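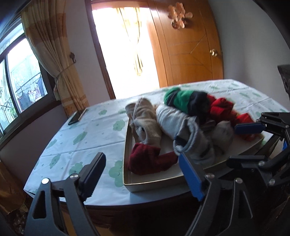 I've had more extension leads than I can remember, and I've killed a fair few of them. One got reversed over, one went in the water butt, and one I used for years with a cracked plug because the crack was on the side I didn't look at. So when people ask me what tools matter in a home workshop I start with leads, and watch them lose interest.

My shed is fed from the house, with a double socket by the door and nothing at all down the far end where the bench is. That's an ordinary set-up and it means a lead runs along the wall all year round. If yours is the same, a few things I do now that I didn't always.

Unwind the whole reel

Yes, all of it, even if you're working two steps from the socket. Cable left on the drum can't get rid of its heat, and with a heater or a big saw on the end it warms up far quicker than you'd think. Mine has the two ratings printed on the side (wound and unwound) and the wound one is pitiful. It won't run my 700 watt sander and the shop vac together unless every bit of cable is off. Have a look at yours with a torch, the print is tiny.

If you hate having all that cable underfoot, and I do, lay it in long loose loops under the bench. Keep the loops off the sawdust if you can.

Add up before you plug in

A four-way block gives you four holes and still only one plug's worth of power. I wrote the wattage of everything I own on masking tape and stuck it to each plug. Took me almost 20 minutes, most of it looking for my glasses, and I've never had to turn a grinder upside down to read the plate again. Chargers and lamps hardly count. Anything that heats, or has a decent motor in it, does. The fan heater gets the wall socket to itself, always, and if I'm cold while the saw's on the lead then I put a hat on!

Coil it over and under

I coiled round my elbow for half my life, like my dad, and every lead I owned ended up twisted like a telephone cord. Make the first loop the ordinary way, then turn your wrist so the next one goes under, then ordinary again. It feels daft for a week. After that your hands just do it and the lead drops flat when you throw it out. Tie it with a strip of old inner tube, or a bit of hook-and-loop if you're posh. Don't use the plug end to make a knot, please.

Fix the block to something

A block that lies on the bench gets dust in it, gets glue on it and gets dragged off by the first heavy cable. I screwed mine to the upright at the back, sockets facing sideways so that shavings don't fall in. Most have keyhole slots on the back. Rub a pencil over a sheet of paper held against them, tape the paper to the wall and drill through the marks. No measuring, and it goes on level, or level enough for a shed.

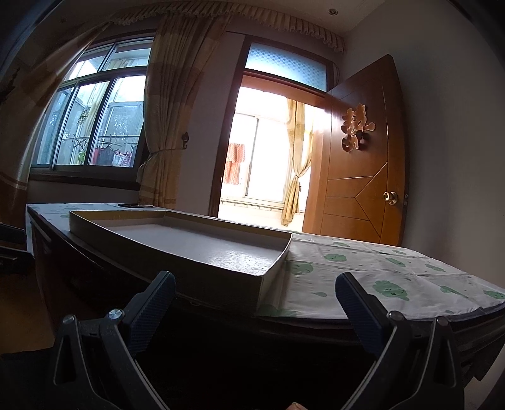
Kristýna Slanina wrote in about that last bit: please tell people to check what's behind the board first, I put a screw straight through the lighting cable in my garage doing exactly this, and also leave a gap at the bottom so you can get a brush in.

Fair point, and I should have said so. My upright is bare timber with nothing behind it but the planks, so it never crossed my mind. If your walls are lined, get a cable detector on them before you drill, and stay well clear of any line straight up, down or across from a switch or socket.

Label both ends

If you've got more than one lead on the go, put the same colour tape on the plug and on the block. Red to red, yellow to yellow. Then when you want the glue gun off you don't pull out the radio, or the freezer, which I did one September and we ate a lot of sausages.

Give it a look over

Every couple of months I run the whole lead through a dry cloth, slowly, with it unplugged. You feel a nick long before you see it. Look hard where the cable goes into the plug, and if you can see the coloured inner wires at all, cut it back and refit the plug, or get someone to do it for you. While you're there, check the fuse is the one that ought to be there – I once found a bit of kitchen foil doing the job in a second-hand lead. Any brown marks or a fishy smell and the whole thing goes to the tip. Snip the plug off first so that nobody fishes it out and takes it home.

And tape over cuts? No. I know, we've all done it. It peels, it hides the damage and it does very little to keep the wet out.

Next time I'll do hanging the leads up, as I've finally found a hook that doesn't bend.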